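Sidewalk and Curb Inspection Checklist with Comments
Dundenow district, Fallby Street, both sides
Form 146 - inspected in July, start 7:30 a.m.

Ratings: OK, Watch, Repair, Not checked. A rating of Repair needs a comment. Measurements are in feet and inches. Block numbers run from the Umuvgate end.

SECTION 1 - WALKING SURFACE

1.1 Surface free of holes and broken sections
Rating: OK
Comment: Small chip out of the corner of one panel in front of the shoe repair shop. Too shallow to catch a heel. No change from last inspection.

1.2 Height difference at joints, 1/4 inch or less
Rating: Repair
Comment: Two joints over the limit on block 3, both next to the utility vault. The worse one measured 5/8 inch. Marked with white paint. Grinding should be enough, the panels themselves are sound.

1.3 Joint filler in place
Rating: Watch
Comment: Filler has shrunk on block 2 and weeds have started in the gap. Pull the weeds before resealing. The last crew sealed over them and it lifted within a season.

1.4 Cross slope
Rating: OK
Comment: Checked with the 2-foot level at every driveway. All readings inside the limit.

1.5 Slip resistance
Rating: OK
Comment: Exposed aggregate finish still has good texture. Do not let the cleaning contractor use the acid wash here again.

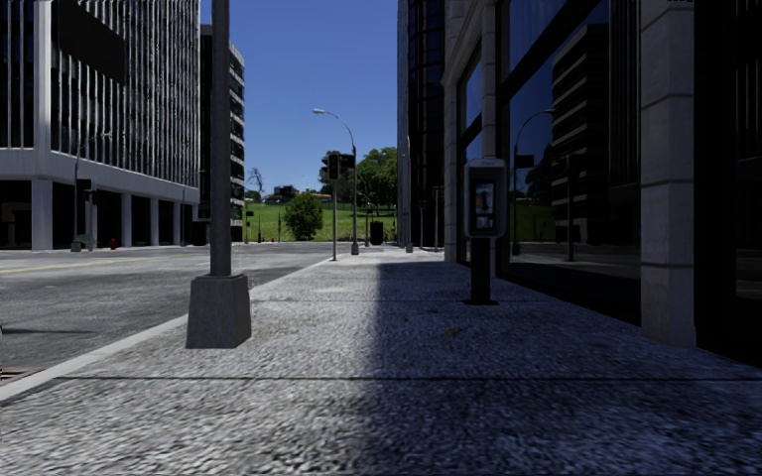 SECTION 2 - CURB, GUTTER AND DRAINS

2.1 Curb face and top edge
Rating: OK
Comment: Old scrape marks at the loading zone, no loose pieces.

2.2 Grates seated and level with gutter
Rating: Watch
Comment: One grate on block 1 rocks when stepped on. Cleaned the seat and it still rocks. Frame may be bent. Put on the list for Kaplan to look at when they do the catch basins.

2.3 Grate openings clear
Rating: OK
Comment: Leaves removed at two locations during the visit.

2.4 Standing water
Rating: Not checked
Comment: No rain in the days before. Come back after a storm, and look first at the low spot by the bank driveway, where there was a complaint in the spring.

SECTION 3 - CLEAR PATH

3.1 Clear width of 4 feet or more
Rating: Repair
Comment: Cafe sign at number 341 leaves 3 feet 2 inches between it and the signpost. Spoke to the counter staff and left a notice. The sign was moved back while I was there - check again at next visit.

3.2 Overhead clearance, 80 inches
Rating: OK
Comment: Tree on block 2 will need a trim by fall.

3.3 Bus stop waiting area
Rating: OK
Comment: Bench bolts tight. Timetable holder has a cracked cover, reported to the transit office. Keep bikes and delivery carts out of the walking line at this stop.
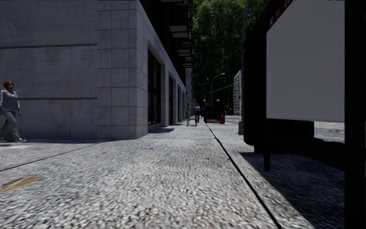

Item 3.3. Pavement between the building and the bus shelter.

SECTION 4 - CROSSINGS AND LIGHTING

4.1 Curb ramps
Rating: OK
Comment: Warning surface has a few worn domes at the Umuvgate corner. Still easy to feel underfoot.

4.2 Crosswalk markings
Rating: Watch
Comment: Faded in the wheel tracks. Add to the repainting order if there is room in it.

4.3 Street lights
Rating: Not checked
Comment: Daytime visit. Night check to be done separately.

FOLLOW-UP

Grinding at 1.2: 30 days. Put out cones if it will take longer.
Sign at 3.1: next visit.
Sealing at 1.3: order 200 feet of backer rod, the storeroom is out.
Copy of this form to Kaplan for item 2.2 only.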